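Home Cooking for Restricted Diets
Handout 4: Planning a Gluten-Free and Dairy-Free Week
Instructor: Anneli Honkanen 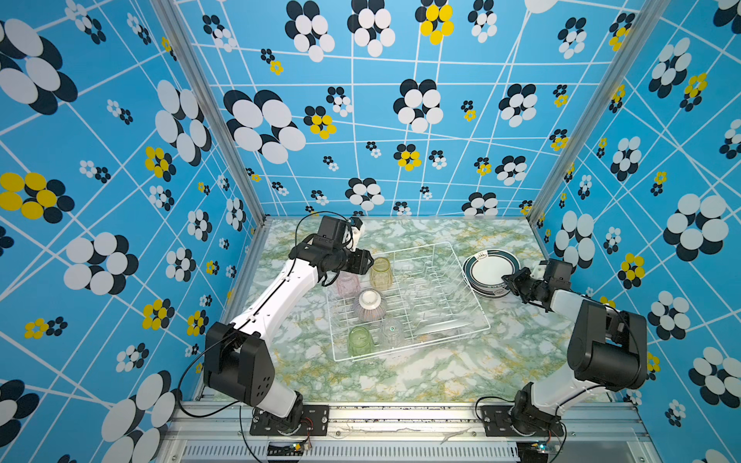
How far ahead can you cook plain rice for the week?
Cook enough for three or four days and freeze the rest in meal-size portions. Cool it fast on a shallow tray and get it into the refrigerator within an hour.

Start with the base
Pick two starches and one sauce before you pick any recipes. Rice and potatoes are the easiest pair. For the sauce, use tomato or a coconut milk curry. Check the label on stock cubes and soy sauce, as both often contain wheat.

Worked portion
1 cup cooked rice
80 g cooked chicken thigh
1 cup roasted carrots and zucchini
2 tablespoons tomato sauce
Total for our class recipe: 395 calories. The larger plate, with a second cup of rice and a little oil, comes to 605.

Shared kitchens
Keep a separate colander and cutting board. Wash pans before the gluten-free food goes in, and cook that food first.

For next time
Write out five dinners using the same two starches. Bring the label from one packaged food you buy often. We start with breakfasts in January.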